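Small Arm, Many Tries: Trorkum Workshop Collects Examples for a Learning System
August 2019
By Piroska Vass

A small group at the Trorkum workshop has started to collect examples for a system that should learn to move a block with a low-cost robotic arm. The project has the name Flurovton. It began in March with a drawing on a piece of paper, and it now has 138 recorded tries stored on a disk in the back office.

The arm is the group's own build, with gray 3D-printed links and black servo motors.
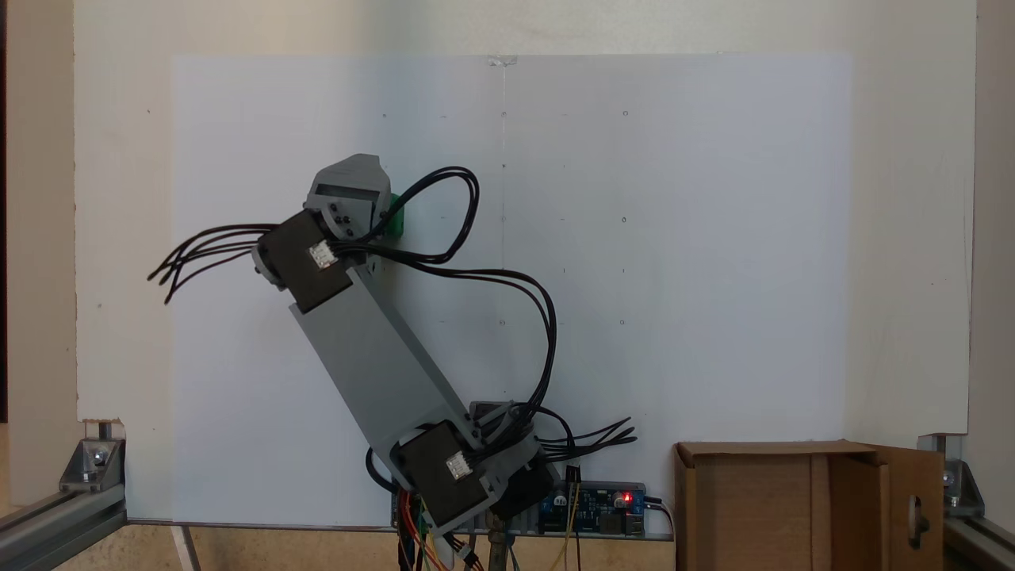
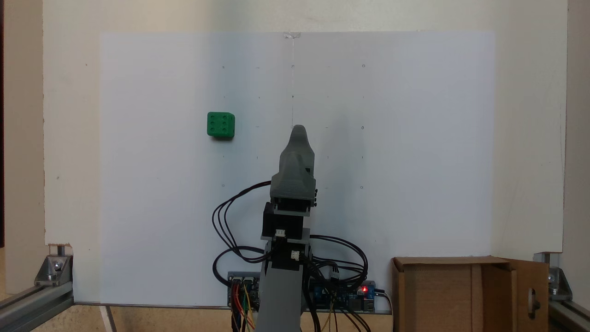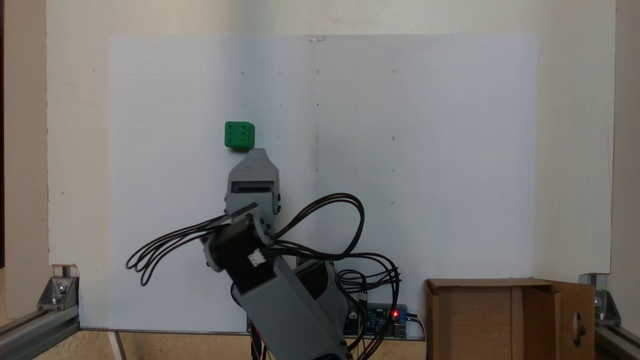 The arm at its place in front of the white board, with the blue circuit board below.

Why does the group collect its own examples and not use a ready collection from somebody else?

Because every arm is a little different. A collection made with another arm carries the habits of that other arm - its length, its speed, the looseness in its joints. The group tried to begin with borrowed recordings, and the motions which came out did not fit their own machine. A few good examples from the same arm that will later do the task were more useful to them than a big number from a stranger's arm.

The work is led by Doaa Ghoneim, who teaches electronics at the workshop two evenings per week. She explained that an example in this project means one complete try: the commands sent to the motors, the pictures taken during the motion, and a short mark at the end which says if the try was good, bad or not clear.

"In the beginning we kept only the good ones," she said. "Then the system had never seen a mistake, and when it made one, it did not know how to come back. Now we keep the bad tries too, and we write down in which way they were bad."

The marking is done by Amrit Zacharias and Raymonde Dufour. They work separately on the same recordings and compare their marks after. When they do not agree, the try goes into a third folder and is looked at again by the whole group. According to Zacharias, most of these discussions are about one point, namely how near to the wanted place is near enough. The group has written a rule for this, and has already changed it once.

The collecting itself goes slowly. One session has four blocks of tries, with a pause after each block, so that the motors can rest and the person at the keyboard also. Before a new block begins, the arm is sent to its starting position and a test picture is compared with the one from the previous block. If the two do not match well, the camera mount is adjusted and the test is made again.

Dufour keeps a notebook next to the computer, where she writes the things which the files do not show: a cable that was changed, a screw that was tightened, a lamp that was moved. She told us that the notebook solved a problem in the early weeks, when the results of one afternoon were much worse than all the others. The reason was a new supply for the motors, which gave slightly less power. These recordings were not thrown away, but they are now kept apart from the rest.

The software part is the responsibility of Karine McIntyre. Her program, called Wuleo, takes the recordings, cuts away the waiting time at the beginning and the end, and prepares them for the training. The training runs during the night on a normal office computer. McIntyre said that the first trained version could find the direction of the block in most cases, but it often arrived too fast and pushed the block away. The second version is slower and, in her opinion, more careful than necessary.

"It stops and waits, as if it wants permission," she said. "I think we gave it too many examples in which the person was hesitating. It learned from us very exactly."

For this reason, the next recordings will be made by more people. Members of the workshop who have no experience with the arm are invited to guide it for one session, after a short introduction. The group hopes to get more different styles of motion in this way - fast, slow, and also a little clumsy.

Some part of the cost is covered by Doucette, a local parts shop which gives the group a lower price on motors and wires. The rest comes from the members' fees. Replacement links are printed at the workshop when they are needed, and the files for printing will be put on the workshop's page together with the recordings, after the marking is checked.

Persons who want to guide the arm can write their name on the list at the entrance of the workshop. It is not necessary to know programming, and the introduction is given in small groups by Ghoneim or Zacharias.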